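Skorow sets 2,296 handmade lessons loose on the washing-up

Hand-held gripper lets anyone with a working wrist show a robot what to do

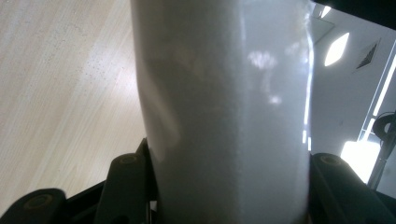 Murali Kurian had expected teaching a robot to feel grander. By the end of his first afternoon he had picked up, turned over and put down more crockery than in the whole of his married life, and he wished it recorded that the robot had not once said thank you.

His efforts belong to a set of 2,296 demonstrations released this August by Skorow, the small firm behind the Hamada teaching kit. The set covers the sort of table clearing that people do without thinking and machines do very badly: lifting cups, standing bottles upright, stacking bowls and finding somewhere sensible to leave a spoon.

Each demonstration was made by a person holding the Hamada gripper and doing the job themselves. A camera on the tool records the view past the fingers while the software works out how the hand moved. The robot is then trained on the results, and can be at the other end of the country while this goes on, or still in its crate.

"We spent a long time trying to write down how you pick up a cup," said Sabina Samarakoon, who leads the Hamada project. "We got to page 14 and still hadn't reached the cup. Handing someone a gripper and asking them to get on with it was quicker, and the tea was better."

Skorow still uses remote control for part of the work. In the new set, 335 further demonstrations were recorded on Stuler, the company's two-armed test robot, with an operator steering it from a desk across the room. These are supplied separately and are noticeably slower. Operators report that moving a plate by remote control is much like moving it by letter.

The two methods are meant to be used together. Hand-held recording is fast and can be done in any kitchen whose owner is patient. Remote control shows what the robot's own arms can reach, and it has a habit of exposing plans that only work for people with elbows.

Plain, pale objects have had extra attention. A white cup held close to the lens offers a camera very little to go on, and an early version of the software would lose its place whenever one filled the view. The new release includes 631 demonstrations with such objects, made in rooms with different lighting.

Mistakes have been kept in as well, marked as such. "If somebody fumbles a cup and then sorts it out, I want that," said Kimutai Rashidi, who checks the recordings. "I am less keen on the ones where they fumble it and go to lunch."

The Hamada kit comes with a gripper, a charger and a printed guide of 2 pages, cut down from 40 after testers were found to be using the longer version as a tray. The demonstrations are free to universities and schools. Commercial users can buy a licence through Nisum, which distributes the kit.

Press enquiries: Svenja Hellwig, Skorow press desk. Loan kits are available to journalists, who should bring their own crockery.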